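Sacos no balcão: pão, lata, legumes

Semana corrida, por isso vai em notas soltas. Tema: ensacar as compras. A Dewanti Setiawan pediu dicas para a mercearia de brincar da Karusen, aqui ficam as que temos.

Primeiro a lata, sempre. Saco de pano bem aberto, de pé, e a lata desce direita até ao fundo. Pão só no fim, por cima de tudo. As pinças ficam ao pé dos pães, ninguem mexe com os dedos.

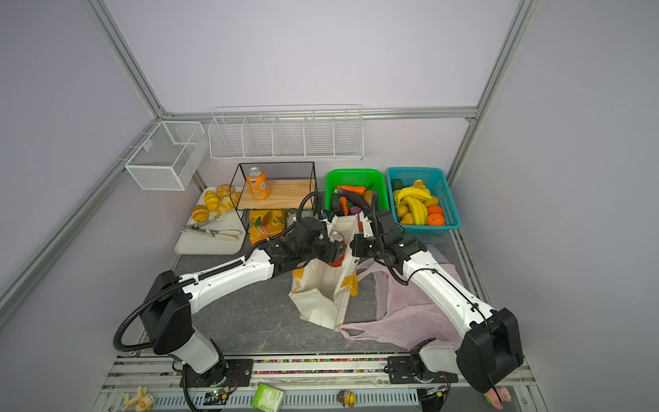 Lata a caminho do saco de pano; ao fundo, os pães e os cestos de legumes e fruta.

Legumes no cesto verde, fruta no outro. Parece mania mas poupa imenso tempo na arrumação, e a Kurniawati Jugah já não tem de andar a separar cenouras de bananas ao fim da tarde. Se um cesto transbordar, tirar coisas. Não empilhar!

O saco de plástico é mais chato. Amarrota, cai para o lado, as asas enrolam-se. Abrir com as duas mãos antes de pôr seja o que for lá dentro, e deixá-lo perto do de pano para se ampararem um ao outro. Coisas leves só. Quem tiver sacos de pano a mais em casa, traga: precisamos de 3, com asas curtas de preferencia.

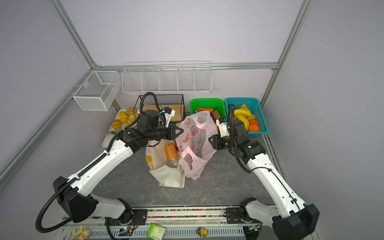
Saco cor-de-rosa com maçãs, ao lado do de pano já com compras.

Próxima sessão em Birnitz, hora do costume. Dúvidas e sacos: falar com o Pascal Steinbach.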